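About Tonero

Tonero publishes conflict monitoring reports on armed groups, air operations and military deployments. It was set up by former defence analysts and is funded by subscriptions. Governments and arms manufacturers may not hold shares in the company.

Each report records the place, the forces said to be involved, the type of weapon and every published casualty claim. Claims from different parties are listed separately and are not averaged.

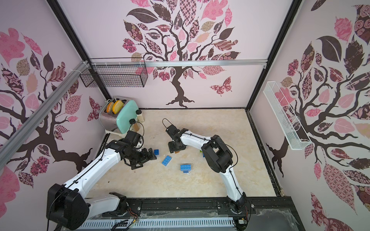 Two robot arms in front of the tree wall.

The incident archive opened in February with 500 entries and now holds nearly 4,000. It is split into 64 reporting areas. Entries are coded under the Orkis scheme, which grades a source by its distance from the event. An official statement with no second source is held at grade 2 until it is confirmed or withdrawn.

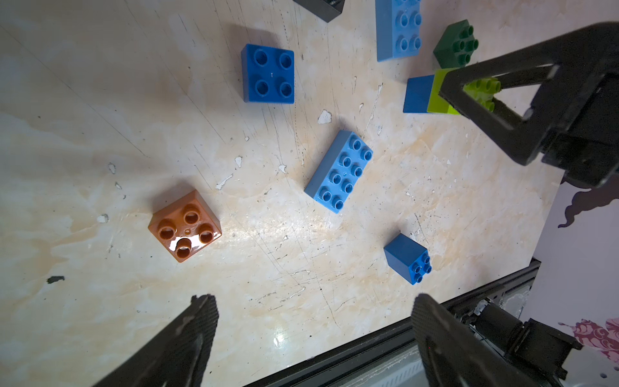 How are disputed death tolls handled?
The lowest and highest published figures are both shown, with the source of each. If a ministry revises its figure, the earlier one stays in the entry and is marked as replaced.

Subscribers receive two products. Asfaw is the daily bulletin, sent as plain text. Misora is the map service, updated when an entry changes grade. Locations on the map are rounded to the nearest district where exact positions could put civilians at risk.

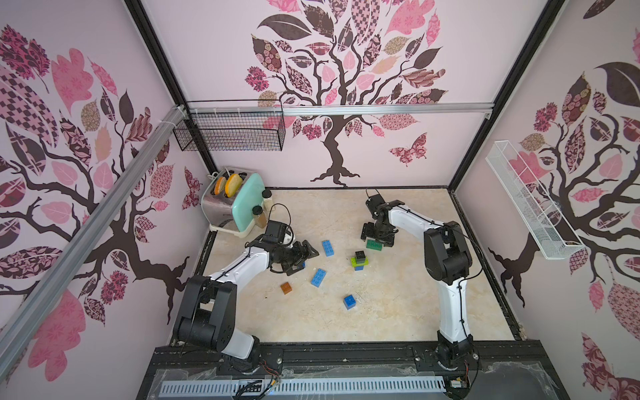
Iwona Makowska wrote that the bulletin should carry the grade beside each claim, as readers often forward single lines without the rest of the entry. The format was changed in the following issue.

Corrections should be sent to the editorial desk with the entry number and a source.

Page last revised: November 24, 2020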